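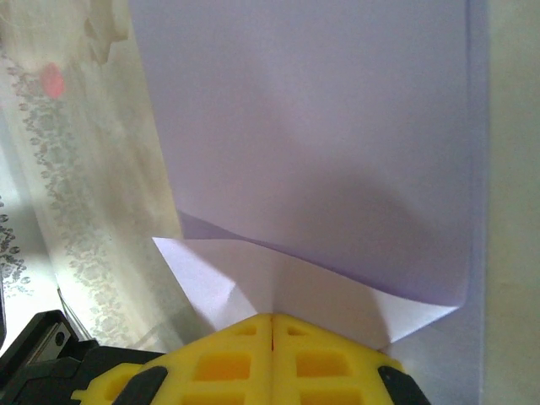 Tradton, 2022-12-13

Filed under: Club Notes > Minutes

Hi everyone, Wálter Valderrama here, on minutes duty again (my handwriting from October was apparently a problem, so these are typed!). We met in the upstairs room at Chávez as usual and got going once the tea was poured.

Minutes of the last meeting. Read and agreed, with one fix – I had written that the paper order came to 400 sheets and it was 435. Sorry about that, I've changed it in the book.

Paper. Most of the evening went on this. We tried folding the big white sheets, the plain ones with no printing on them, and I think we all came away with opinions. A big sheet behaves so differently from the little squares! You get a flap up, you put a crease in on the diagonal, and then the next crease wants to wander off toward the middle and the whole thing goes a bit crumpled on you. I liked them anyway. A couple of people felt the paper was too stiff for beginners and would like to go back to Drultine for the spring class. We talked it over for a good while and agreed to use up what we have first and buy a small pack of Drultine to compare. I'll order it.

Pressing the creases. Long chat about whether to use a bone folder or just a thumbnail. No decision, and I doubt there ever will be one. We did agree to practice the first diagonal on scrap before touching a full sheet, and I'd like that written on the card by the paper shelf.

Window display. Jodeo have offered us their front window for the winter, which is lovely of them. The plan is large folded pieces hung at different heights, all white. I asked if we could have the patterned see-through fabric on one side as well, as plain white next to plain white can look a little lost, and everyone was happy with that. Hanging day is still to be fixed with the shop. We need fishing line, small hooks and somebody with a tall ladder – please tell me if that's you.

Money. We have 21 paid members, up 4 on last time, hooray! Dues stay the same for next year. The room rent is paid up.

Storage. The large sheets are getting bent corners where they stand on end, so from now on they lie flat on the bottom shelf with nothing on top. Yes, that includes coats.

Any other business. The lamp by the door flickers and I'll mention it downstairs. The long ruler is missing, so have a look in your bags, please. There was a request for more cookies, carried without a vote.

We finished a bit late and folded the last few pieces while the chairs were going back. Next meeting is in the same room, and I'll send the date once Chávez confirm it.

Wálter

Recent in Club Notes
Minutes, October meeting
Hanging paper in a shop window: what we need
Spring beginners' class – sign-up list
How to store large sheets
Members' page and dues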